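Séverine Vidal Sets Cast for Family Drama "The Long Rinse," With Cameras Rolling in August

Posted Tuesday, July 16, 2019
Film News

If you were among the people who came out of Séverine Vidal's last picture a little bit dazed and very much in need of a quiet walk home, then we have some lovely news to share with you this morning. The director has finally settled on a cast for her next feature, a family drama called The Long Rinse, and it's the kind of lineup that makes you want to clear a weekend for it right away, even though there won't be anything to see for quite some time yet.

Nermin Taşdemir takes the lead as Halide, a widow who has run the same small laundry in the harbor town of Bresow for most of her adult life and who decides, more or less over breakfast one day, that she is going to sell it. Umut Erdem plays the older son who left years ago and comes back for what he thinks will be a short visit, and Svyatoslav Melnychuk is the neighbor who would very much like to buy the place, or possibly just to have a reason to keep stopping by (the script, we're told, takes its time letting you know which). Fidel Garrido rounds out the main cast as a traveling repairman who turns up in the second half with a van that barely runs and a great many opinions.

Taşdemir and Vidal go back a good way, as longtime readers will remember. They made Altıntaş together, the gentle and rather sad road movie that played the smaller festivals and then found a second life on home video, where people kept pressing it on their friends until it had quite a following. Taşdemir was wonderful in it, and it has always seemed a shame that the two of them didn't get straight to work on something else. There was talk of a period piece at one point, and then a television series that spent a long while in development before it quietly dropped off everyone's schedule, so it's a real pleasure to see them paired up again at last.

"I wrote the first scene with Nermin's voice in my ear and I never managed to get it out again," Vidal said in a note sent out with the casting announcement. "When I finally gave her the script she read it on a train, and she called me from the platform before she had even found her luggage. I asked her to please find her luggage first."

Erdem is the newest face of the four for English-speaking audiences, though he has been busy on the stage for years and had a nice, prickly supporting part in the crime picture Medero last fall. He apparently read for a different role to begin with, the younger brother, and was asked to come back the next day and try the older one. The younger brother has since been written out altogether, and Vidal says the story is better for it, since Halide and her son now have no one else in the house to talk through and have to get on with talking to each other.

Most of the film will be shot in Urkville, which is standing in for Bresow with the help of a working waterfront and a street of older storefronts that haven't been fixed up too much. The crew has 80 shooting locations' worth of photographs to pick from, according to the production, and has narrowed them down to a handful. Filming starts in August and is planned to run into the early fall, and Vidal is hoping for some gray weather toward the end, which is not something you hear from many directors.

The screenplay started out at a slim 89 pages and has since grown to 102, mostly thanks to Garrido's repairman, who had only three scenes in the early draft. Vidal liked writing him so much that he kept wandering back in. Garrido, who is usually cast as policemen and stern fathers, sounds tickled to be playing somebody who talks all day long and is wrong about half of it. He has been taking lessons with an accordion, too, although he wouldn't say whether that was for the movie or simply for himself.

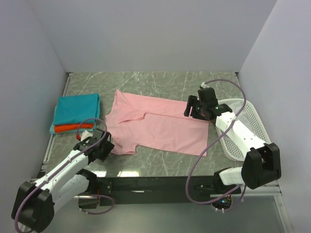 A pink shirt and a stack of folded fabric beside a white laundry basket.

Melnychuk, meanwhile, comes to the project straight from a long theater run and will only have a short break before he's due on set. He and Taşdemir have never shared a screen before, though they did once read love letters together at a benefit evening, and those who were there still speak warmly of it. From what we hear, their scenes make up the heart of the picture, with a long dinner near the end that Vidal intends to shoot over several nights, from start to finish each time, so that everyone has a chance to settle into it.

There's no distributor attached as of yet, and no release date either, so it would be foolish to start guessing. The production does hope to have a first cut ready by spring, and if that holds up then a festival premiere later in the year wouldn't be out of the question. In the meantime, Altıntaş is well worth a look if you've never caught up with it, and even if you have, it's a fine one to go back to on a rainy evening. We'll pass along the first stills from Urkville as soon as they come our way.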